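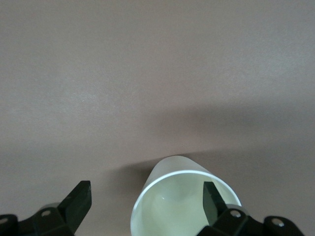
Paper cup on its side, right finger over the rim.

Slide 2. Teaching by hand vs by remote. Say hi from Anca Ursu, her slides mostly.

By hand = grab the arm, walk it thru. Quick to learn, but your own arm gets in the wrist camera's view. Remote = slower, cleaner video. Fernis did 300 demos by remote, start w/ that number.

Tipped cups: go slow, one finger inside the mouth, then close. Pause for qs. 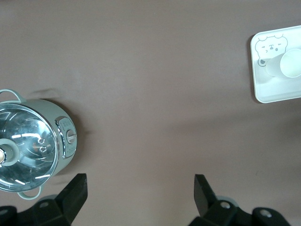

Next, clutter. Dont teach with only a bare table, policy gets lost the minute theres a pot next to the cup. Move stuff between demos. Keep the bad tries too, label them.

Presbridge people will ask about cost. Skip, send to Anca. Clevenex slide only if time.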